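Workshop Tips
Small Wood Repairs: Glue, Clamps and Cure Times
Filed under: Workshop, Wood, Repairs
Notes by Valter Cordeiro

Most failures in small glued joints come from old glue left in the joint. Fresh PVA does not bond to cured PVA. Scrape both faces back to bare wood with a chisel held upright, then wipe off the dust with a dry cloth. Do not sand a tenon or dowel to clean it, as this makes it undersize and the joint will rock.

To soften old white glue, apply warm vinegar with a cotton swab and wait 9 minutes. Hide glue lets go with warm water alone. Epoxy has to be cut or scraped. 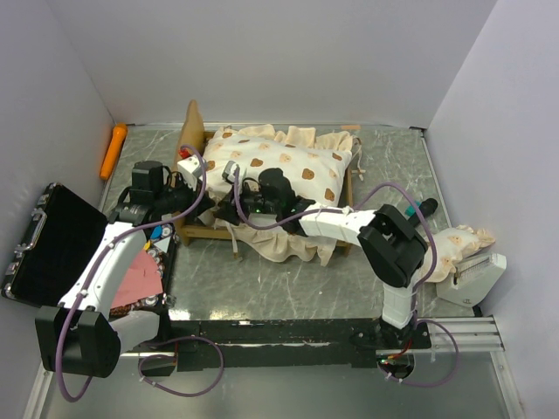 Clamping pressure on small parts should be light. A rubber band or a strip of masking tape pulled tight is enough for stock under a quarter inch thick. Screw clamps crush softwood at this size unless a scrap block is placed under each jaw. Check for square by measuring both diagonals before the glue grabs. If they differ, shift the clamps slightly toward the longer diagonal and measure again.

Open time for ordinary yellow glue is roughly 6 minutes in a heated room. In January, in an unheated garage, chalky joints are common – the glue has dried below its minimum temperature and has little strength. Bring both the parts and the bottle indoors the evening before.

Squeeze-out: leave it until it turns rubbery, then lift it with a plastic scraper. Wiping wet glue with a damp rag pushes it into the grain, where it shows as a pale patch under stain.

Sanding sequence for bare softwood: start at 120 grit, go to 150, finish at 200 or the nearest grade sold. Paper marked 2000 is for rubbing out a finish and does nothing useful on raw wood. Always sand with the grain. Ease sharp edges with two light passes.

Loose dowel holes can be packed with a single wood shaving coated in glue. Matchsticks leave gaps. For a split slat, work glue into the crack with a slip of paper, flex it gently, and tape across the split at right angles. 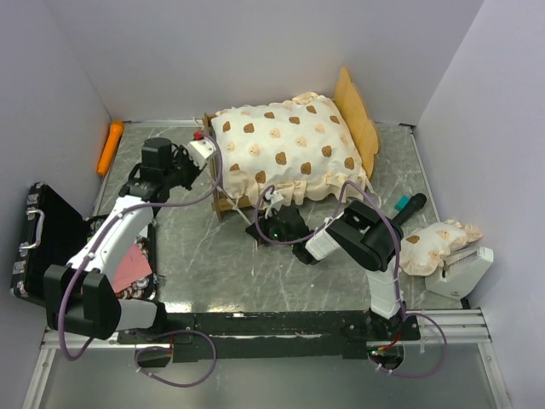
Can a glued joint be handled the same day?
Light handling is fine after an hour in clamps. Keep any load off it overnight, and longer if the room is cold.

Storage: keep glue bottles upright with the cap closed, off concrete floors. Discard any glue that has gone stringy or smells sour.

Next: Removing Water Rings
Previous: Sharpening a Block Plane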